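Miver Opens Its Doors in Kistura to Show How People Teach Robots to Handle Cloth

KISTURA – Miver, a developer of software for household and care robots, welcomed guests on Tuesday to its first open day in Kistura. Visitors from care homes, laundry services, technical schools and local companies came to see the daily work of the Lirnarer project, in which people record household tasks by hand so that robots can later learn from them.

The doors opened at 9 a.m. and the last group left late in the afternoon. In total, 170 guests registered for the day. They were divided into small groups, and each group spent 15 minutes at the work area before moving to the meeting room for a talk and questions.

Most of the interest went to the handling of soft things. A box has the same shape each time it is picked up. A towel, a pillowcase or a sleeve does not, and for this reason cloth remains one of the most difficult materials for a machine. In Lirnarer, the operator works with two grippers that are held in the hands. The fingers of the gripper close on the fabric in a similar way to the fingers of a robot, and the movement of each hand is recorded together with the view from the gripper.

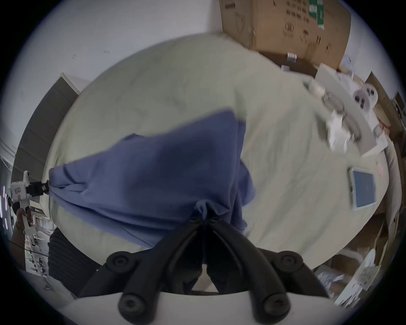

Why does a person hold the gripper when the goal is a robot?
A person already knows how to handle cloth and can record many tries in one morning, in different rooms, without bringing a heavy machine to each of them. The robot receives the movements later, in a form that fits its own hands.

The open day was planned together with Uzor, the training center which has worked with Miver from the beginning of the project. Uzor prepares the operators. Its course for new operators takes 2 days, and it covers the safe use of the equipment, the correct speed of the hands and the way to start and finish a recording. At the moment 24 operators have completed this course, and a new group will begin in April.

Visitors were able to ask the trainers from Uzor how such a course looks from inside. Many guests expected that the operators would be engineers. In fact, the course does not ask for technical education. Among the people who have completed it are former hotel workers, students and a tailor, and the trainers explained that experience with fabric is often more useful than experience with computers. The new operators usually move too fast in the first hours. They must learn to make a clear stop before the fingers close, and to avoid corrections that are too small for the recording to be useful.

A second subject of the day was the place where the recordings are made. Miver decided early that it will not build a clean studio for this project. The company wants the recordings to contain what normal rooms contain, such as creased sheets, boxes and changing light. A robot which has learned only in front of an empty background can have trouble in a real bedroom. For this reason the operators work with beds and usual household fabrics, and the team changes the positions of the things between the sessions.
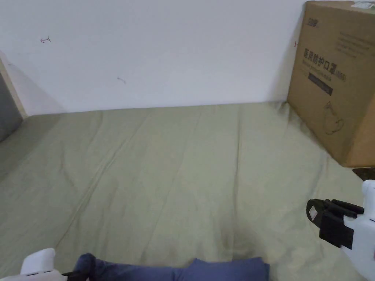
Lirnarer project, Miver
Two hand-held grippers and a blue cloth on a bed with a green sheet

Guests also asked about mistakes. In the talk, the project team explained that failed tries are not simply thrown away. When a corner slips from the fingers and the operator takes it again, the recording shows how a person recovers from a small problem, and this is valuable material – sometimes more valuable than a perfect fold. Recordings are removed only when the data is not complete or when the task was started in the wrong way. Each recording is checked by a second person before it enters the Lirnarer collection.

Privacy was another question that came up in almost every group. Miver records in its own rooms and with operators who have signed an agreement. If recordings are made in other buildings in the future, the owner of the place will see the material first and can ask to delete any part of it. The company will publish these rules on its website before any such work begins.

Representatives of care homes wanted to know when a robot will be able to change a bed. The project team gave a careful answer. The present stage of Lirnarer is about short tasks – taking a cloth by the corner, spreading it, folding it, moving it to another place. Longer tasks will be built from these short ones, but the company does not give a date for this. It also does not plan to sell a robot of its own. The results will be offered as software to the makers of robots, and the care homes that join as partners will help to choose which tasks come next.

"We are grateful that so many people came with practical questions," Miver said in a statement. "The guests from laundries and care homes know things about fabric that are not written in any technical book. Several of their remarks have already changed our list of tasks for the spring."

Two of these changes can be named already. The first one is the work with heavier fabrics, such as blankets and bath towels, which was planned for a later stage and will now be started earlier. The second one is the work at different heights. Staff in care homes often raise or lower a bed before they touch the sheets, and the visitors advised that the recordings should include this difference too. The operators will therefore work at tables and at beds, both standing and sitting. 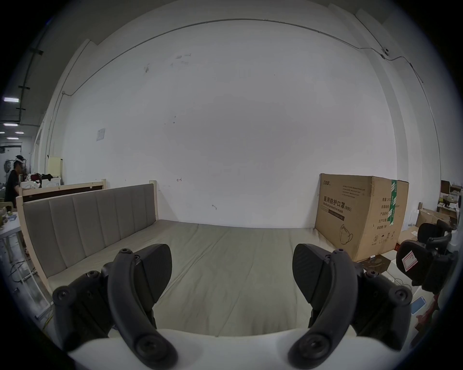
Work area of the Lirnarer project, Miver, Kistura.

Uzor used the open day to present its plans for the technical schools of the region. Teachers can bring a class for half a day, and the pupils will see the recording work and the checking of the data. Older pupils will be able to make a short recording themselves under the guidance of a trainer. The visits are free of charge, but the school must organize its own transport. Requests should be sent at least one month before the wished date, with the age of the pupils and the size of the class.

Places in the April operator course are also open. Applicants must be at least 18 years old and should be able to stand and to use both hands for longer periods with normal breaks. The course is paid. After it, the applicants can work for the project in the morning or in the afternoon. The course language is English, and printed materials are given on the first day.

Miver intends to repeat the open day in the autumn. The next edition will have longer visits to the work area, as many guests wrote in the feedback form that the time was too short. Care homes and laundries that would like to propose a task for the Lirnarer project do not need to wait for that occasion and can write to the project team at any time. A proposal should say what the task is, which fabric is used and how the staff do it today. A short description is enough.

About Miver
Miver develops software that helps robots to handle soft and changeable objects in homes and care facilities. The company is based in Kistura, where it runs the Lirnarer project.

About Uzor
Uzor is a training center for technical and care professions. It is responsible for the preparation of operators in the Lirnarer project and for the school visits connected to it.

Media contact
Press Office, Miver, Kistura
Requests for interviews and visits are answered on working days from 9 a.m. to 4 p.m.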